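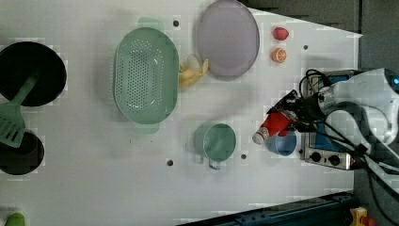 ## Ticket 385: marks on white tabletop, kitchen corner

Opened 2024-08-27 by Ferdinand Fankhauser

**Problem:** Faint blocky patches on the white top. Soap and water did nothing.

**Log**

- Cleared the black pans, spatula, green colander and purple plate to the Clelow shelf. Banana peel in the trash.
- Baking soda paste, left on 17 minutes. Slightly lighter near the colander spot, no change elsewhere.
- Kept paste out of the small round holes. Use a cotton swab if any gets in.
- Asked Carnine for a replacement top. Quote is $108, ships in September.

**Status:** open, waiting on Alvarado to approve the quote.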